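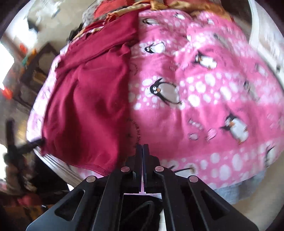

Folding help wanted — come sort clothes and blankets with us at the Drendcombe swap

Hi neighbors! It's that time again. The swap room opens in July and I'm looking for people who don't mind spending a morning elbow-deep in other folks' laundry. I mean that in the nicest way. Everything comes to us washed, it just doesn't come to us folded, and last summer I did far too much of it by myself at my own house with the radio on.

So what would you be doing? Mostly folding. Bags get tipped out, you pull one thing from the heap, shake it, smooth it, fold it long and then fold it again if it needs to fit a shelf. T-shirts go with T-shirts. Fleece gets its own shelf, and so do kids' blankets, which are my favorite part of the job (anything with an animal on it is gone in the first hour, every single time). Satin and other slippery stuff gets rolled. Please don't argue with me about the satin, I've tried it every way there is.

We took in 846 pieces last year and I'd love to beat that. Shifts start at 9 in the morning and run until noon, and I need 6 people per shift. You can sign up for one or for the whole run.

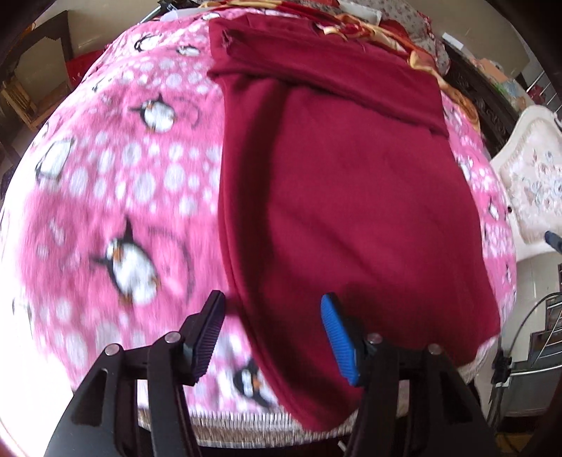 You don't need any experience. If you can get a bedsheet into a drawer you're overqualified. What I do ask is that you look at each piece while it's in your hands — loose threads, a worn band, a hem coming down. Small repairs go in the mending basket, and if you like to sew, tell me, because that basket fills up fast and I'm slow with a needle. Stains that won't budge go in the rag bag. Don't agonize over it.

You'll be on your feet part of the time but there are chairs, and plenty of folding can be done sitting down with a blanket spread out in front of you so nothing slides around. Wear something comfy. Dark fleece sheds on everything, so maybe not your good white shirt.

It isn't paid, I'm sorry to say, but there's coffee, there's lunch at Fontes afterward on me, and helpers get first pick before the doors open! Teens are welcome if a grown-up signs up with them.

I asked last year's crew what they'd want new people to know.
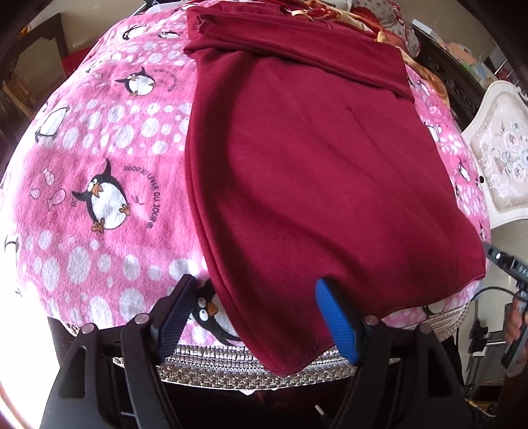 Kwaku Tetteh wrote back that he'd start with the big, flat things and leave the socks for whoever shows up late. "Also bring your own mug," he added, "the ones in the cupboard are tiny."

Fair enough on both counts. If you'd like a spot, drop a note through the door at Gonus with your name, a phone number and which mornings suit you, and I'll call you back in the evening.

Amerley Mensah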